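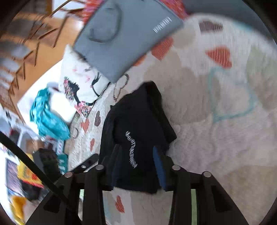 2 min read · 11 posts

1/ Okay, so I've been folding black clothes on top of the heart cover again, and I have opinions about it, so get comfortable. Those hearts have outlasted two apartments and one very dramatic move to Brakport, and I still smile every time I shake the thing out.

2/ The trouble with black clothes (and I own so many, don't ask) is that folded up they all become the same dark bundle. Gym shirt, nice shirt, the shirt I paint in. I used to unfold half the stack at seven in the morning just to find the right one, and then of course I never folded them back.

3/ My friend Jolanta Pietrzak got me to fold anything with lettering so the lettering stays on the outside. I know, I know, it sounds like nothing! But the white print is your label, and you can find a thing in the drawer while you're still half asleep.

4/ Her other rule is to do it on something pale. I tried it on my navy blanket for most of May and kept losing sleeves. On cream you can see every stray corner, and you'll see the lint too, sorry, you'll want the roller nearby.

5/ How I do it, for the three of you who asked: lay it face down, sides in to the middle, sleeves back along the sides, then bring the bottom up in thirds. Smooth it with your forearm, which covers more ground than your hand. If a corner pokes out, tuck it in or let it go. I mostly let it go.

6/ I'm packing for 38 days in Sornevwood, by the way, which is why all this is happening at once. Clothes first, then the flat things like laptop sleeves, then whatever I've forgotten, which last time was every single sock.
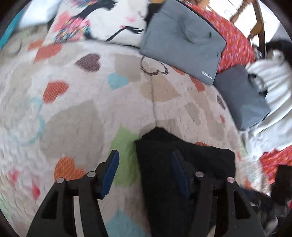 7/ Ertuğrul Demirtaş replied that rolling beats folding for a trip that long, and that he got 35 shirts into one bag that way, and who on earth needs 35 shirts, Ertuğrul, but I did try it with a few tees and they do squeeze in nicely along the sides.

8/ Anything heavier I still fold. Sweatshirts rolled up turn into logs, and then you've got a suitcase full of firewood.

9/ Sleeves and cases go flat against the back of the bag, with the soft stuff in front of them. I check every pocket first, having once carried a banana all the way to Wesow in one.

10/ The cover stays home, sadly, I did ask myself the question. It gets a cool wash on its own and a whole afternoon over the railing before I leave.

11/ Socks next. Wish me luck, and if you have a good way of keeping the pairs together, please tell me tonight, I've got the drawer open already.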